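# treteo-kitchen-cell

Setup and upkeep notes for the simulated kitchen cell. One arm, one sink, one stretch of dark countertop, and a config folder that has seen things. Last full pass through this file: June 8, 2021. If the code disagrees with what's written here, believe the code and then fix this file, please.

## What's in the repo

- `cell/` - the room, the cabinets, the sink unit, the arm mount
- `arm/` - joint limits, gripper settings, home pose
- `checks/` - the startup checks, which you will want to skip and shouldn't
- `logs/` - 577 saved runs, named by someone who believed in `final_v2_real`

The scene loader is Dramix. The job queue is Rultemau. They get along as long as you start them in that order.

## Setting up

1. Start Dramix and wait for the `scene ready` line. It prints `ready` once before that as well. Ignore the first one.
2. Load `cell/kitchen.cfg`. Leave the physics step at 2 ms. Larger steps run faster and let the gripper sink gently into the counter like a spoon into pudding.
3. Start Rultemau and point it at the same port.
4. Run `checks/home.sh`. The arm should go to its home pose and stay there. Drifting is a failure, however slow and dignified.
5. Run `checks/reach.sh`. It sends the gripper to 40 targets over the counter and reports the worst miss. Save the report before you touch anything else.
6. Look at the overhead view with your own eyes. The checks know joint angles. They have no opinion on whether the arm is mounted in the floor. With the base where it belongs, the arm comes in from the lower right and the gripper sits up by the poster in the back corner, covering a bit of its bottom edge:
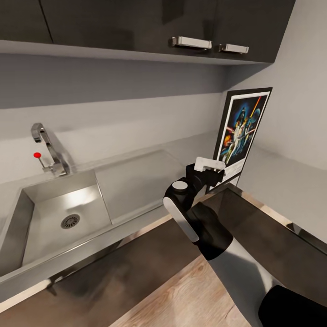 ## Routine care

- Every 200 runs, restart Dramix. Memory use climbs and then the lighting goes strange.
- After any change to `arm/`, rerun both checks. Yes, even for a comment. We had an April where it was a comment.
- Back up `home_pose.yaml` before recalibrating. The calibration script overwrites it without asking and then prints `success`.

## Known problems

**The faucet.** It has a tall curved spout, and the collision shape is a plain box drawn around the whole thing. Paths over the basin take a wide, respectful detour. A better shape is half done on the `petrauskas` branch and has been half done for a while.

**The steel.** Reflections in the sink basin upset the depth filter. Turn on `mask_basin` if you see points floating over the drain.

**The gripper.** Closing it at full speed sometimes makes the fingers jitter. Lower `close_rate` until it stops, then write down the number you used. Past me did only the first part.

## Reporting a fault

Send the log, the config and the output of both checks. "It went weird" is an accurate report for this cell and still can't be acted on.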